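# The small basket and the big clean-out

My grandmother kept her baskets on top of the fridge, one inside the other, and the smallest of them was a three-cornered thing that held exactly one onion and whatever mail she was avoiding. I thought of it often this past April, when I finally took on the kitchen bench at our place in Mimstead, which had disappeared under tea towels, dead batteries and a colander with one leg.

The advice you'll find everywhere is to buy storage first, and plenty of it. I did that once. I came home from the homewares aisle with 12 matching tubs and filled every one of them with things I should have thrown out, and then I had to find somewhere to put the tubs! So this time I let myself have a single container, and a small one. A triangular woven basket on a bare white top has a way of making you choosy — it holds a little, and whatever won't fit has to go and live somewhere else. 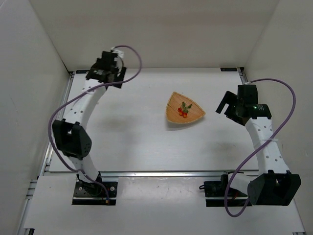
Three corners are a nuisance, according to Ruoxi Jiang, and anybody who has tried to push a triangle up against a square wall ends up with a gap that collects crumbs. Round is kinder, Ruoxi maintains, and easier to wipe out.

I do take the point about the crumbs. All the same, I've come to like the odd shape, mostly for how it sits in a corner, snug into the angle of two walls where a round one would leave space on either side. Mine holds garlic, a lemon or two and the good scissors. When the scissors aren't in it I know one of the kids has them, and I can usually guess which.

Weave matters as well, and it's worth turning a basket over before you pay for it. Look for ends that have been tucked back in properly, as loose ones will snag a jumper and scratch a painted shelf. Run a thumb around the rim. Give the thing a gentle squeeze and see if it springs back to its old shape. Ashraful Gazi, who sold me mine from a trestle table on Long Street, told me to brush it out with a dry pastry brush and keep it well away from the kettle, and I've done both faithfully.

Then there's the surface underneath, which gets far less attention than it deserves. I'm very fond of plain white, though I'll admit it shows everything. Every little scuff turns up on it, and every mark from a dragged pot, and for the first month you'll fuss over them with a damp cloth and a dab of bicarb. 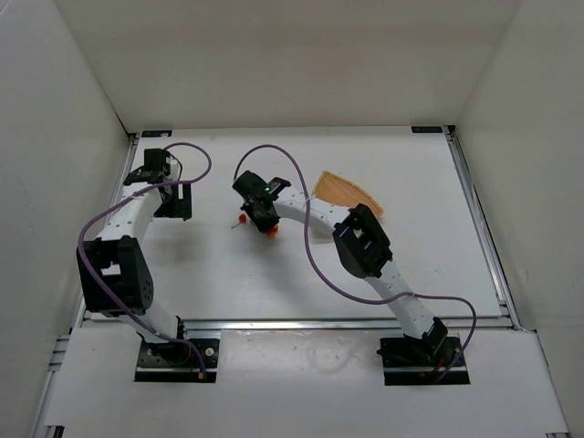 After that you stop minding quite so much. A bench that gets used picks up marks, and I'd sooner have a few of those than go back to the old speckled brown, which hid so much that I once lost a whole bay leaf on it for a week. I wipe ours down after supper, shift the basket back to its corner, and leave the rest bare until morning.

It doesn't stay bare, of course. By noon there's a library book, half an apple and somebody's recorder. But clearing it takes me 2 minutes now, and most evenings I've finished before the kettle boils.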